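About Droston

Droston gathers examples for robots that are meant to learn by being shown. You have probably read that such robots will be doing your washing-up by next spring. We don't believe it, and we work on them.

There are five of us, in a former print shop we share with Hofstetter, who build the benches. We are paid for records of an arm handling ordinary things, good attempts and bad.

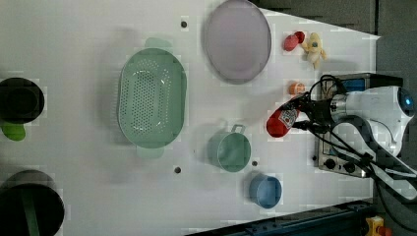
The kitchen table, with cups, colander, plate and toy food.

Most of what is sold as robot learning rests on work like this, and it is slow. Our Skitness set holds 106 tasks and took about three years. A task might be nothing grander than picking up one object and putting it down somewhere else. Change the plate and the system may well fall over -- so we change the plate.

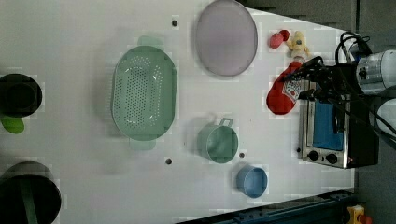 Gripper at the red item, toaster oven alongside.

We keep the failures and label them as failures. Some buyers ask us to take them out. We say no, and a few have gone elsewhere. We also won't quote a success rate for a model we haven't tested ourselves, however nice the brochure.

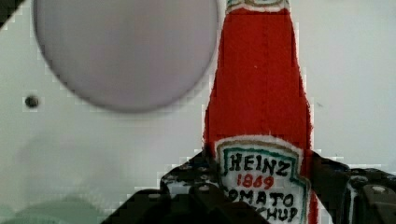
Ketchup bottle between the fingers, from the wrist camera.

Sodier, our checking tool, is free to anyone who wants to go through our records and argue. Please do. Visits are by arrangement, mornings only, and the coffee is poor.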